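FOR IMMEDIATE RELEASE

Zullier to open shared workshop building in Birnilia this May

BIRNILIA - Zullier, the workspace operator behind the Kozan building, will open a second site in Birnilia in May. Old carpet warehouse, two floors, loading door on the east side. Leasing is open now.

The building has 15 private units on the ground floor and a shared hall upstairs. Units are let by the month. No long lease, no key fee. Rent starts at 3000 a month for a standard unit and 3250 for a corner unit, power and heat included, internet too.

"Small firms kept telling us the same thing, they can find a desk anywhere but they can't find a room where it's OK to drill a hole in the wall," the company said. "So that is what we built. Drill the hole."

Tenants get 24-hour access, a shared loading bay, bike storage and a kitchen that is bigger then the one at Kozan (yes, we heard the complaints). Freight elevator was rebuilt over the winter. Passed inspection, running. 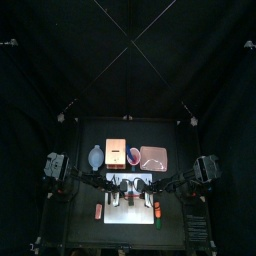
Booking for the bay and the meeting rooms goes through Pruvo, the same app Kozan tenants already use. Existing logins will work at both sites. Anyone with a Kozan membership can use the Birnilia hall at no extra charge untill the end of the summer.

Parking is limited. There are 9 spaces behind the building and they go to ground floor tenants first. Street parking is free after 6 p.m. The bus stops at the corner and a covered walkway from there to the front door is planned, permit pending.

Tours run every weekday afternoon, sign up at the front desk in Kozan or through Pruvo. Bring a rough idea of your floor space and any power needs over the standard supply. Heavy equipment is fine on the ground floor, please ask first for upstairs.

About Zullier
Zullier runs shared work buildings for small firms, makers and repair shops. Sites in Kozan and, from May, Birnilia.

Press contact: Zullier press desk, Kozan building, front office. Floor plans on request.

###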